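Gripper reports closed at half stroke, mixed bin picking
Forum: Cell Faults and Safety

wirecount
Parallel gripper on a six-axis arm, picking mixed items from one bin. At cycle 942 the controller logged "object held" with nothing in the fingers. The arm carried on to the place position, opened, and counted a good pick. Same fault at 1,475 and 2,014. The Silitine finger driver shows no current spike on any of them. The bin is toys, cans and cloth, packed tight, and the spiky balls are the usual target when it happens. 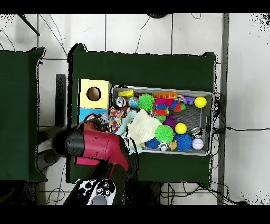 Re: Gripper reports closed at half stroke
dmogul_7
Check your hold threshold. If it triggers on position alone, a soft spine caught at the fingertip stops the stroke early and reads as a grip. It slips out on the lift and the flag stays latched.

wirecount
Threshold is position plus current. Agree on the latch — I can't find where Rangel clears it after the lift.

Arnar Mogensen
I don't think it is the latch. We had this at Poltgate and it was encoder coupling slip. The fingers were further open than reported. Home the gripper and compare the zero before changing any code.

wirecount
Homed it twice. Zero is within spec both times. Fault came back at 2,898, going in vertically among the spiky balls on the left of the tray, next to the cloth. 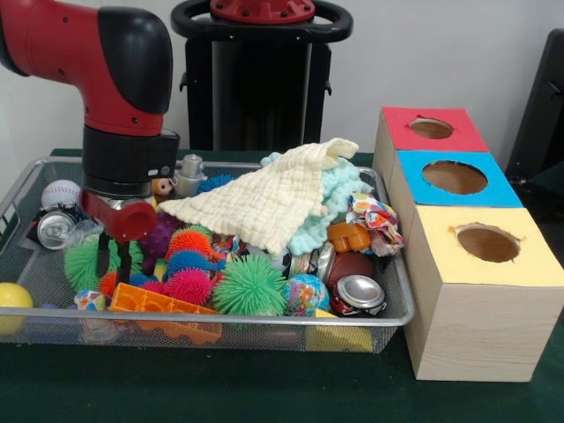

Arnar Mogensen
Two good homes cold don't rule out the coupling. Run it for an hour, then home again. Also, a false hold is a safety item as well as a count error. If the flag can be true with empty fingers, it can be false with a full can in them, and the arm will move at empty-hand speed.

dmogul_7
Disagree that those are the same failure, but cap the speed anyway until it is found. Uria has a second hold check after the lift, off by default. Turn it on and post the log.

wirecount
Speed capped. Warm home test running now, log to follow.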